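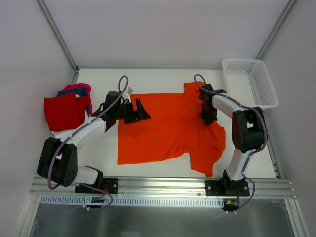
How to fold short sleeve shirts so they stay flat on a shelf?

Kourosh Hosseinzadeh
I have 14 shirts with short sleeves and one shelf for them. I lay each shirt on a table, but near the shoulders the cloth always bunches, and after folding there is a thick lump on one side. The wrinkles go from this lump down to the hem. Do I start from the sleeves or from the bottom?

Kamran Akbari
Start with neither. First make the shirt flat. Hold the hem with one hand and pull softly at the shoulder with the other, then smooth with your palm from the middle to the sides. Pull out both sleeves fully, also the tip. Then fold one side to the center, turn the sleeve back so it lies along the side, and do the same with the other. After this bring the hem up to the collar, in two folds if your shelf is narrow. My shelf from Hondik is narrow, so I make three.

kordestani117
I just roll them. Less work.

Kourosh Hosseinzadeh
Thank you Kamran, the lump is smaller now. I will try again in the evening with the thicker shirts.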